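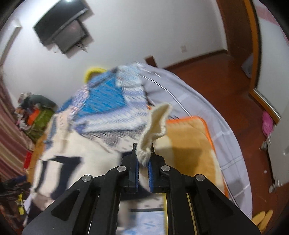
Nenano News, No. 15

Skomberg Records Will Release Second Album by Zlata Palamarchuk

Thursday, January 4, 2018. Skomberg Records is glad to announce "Denenness," the second album by singer and pianist Zlata Palamarchuk. It has 15 songs and was recorded in one winter with a small string group, Antoniadis.

The songs speak of a house after the family has left it, and of the letters that still arrive there. "Kitchen Radio" is the first single. "I wanted to sing very close to the microphone, as if my sister sleeps in the next room," says Palamarchuk.
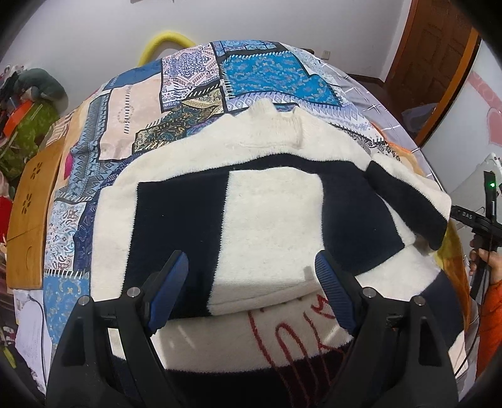 Cream and navy sweater, on a patchwork bedspread

The album was produced by Joanne Stockdale, who also plays the organ on two of the songs. It will be in stores in May, on CD and as a download. The vinyl edition is limited to 497 copies, all numbered by hand.

Journalists can ask for advance copies from the press office of Skomberg Records.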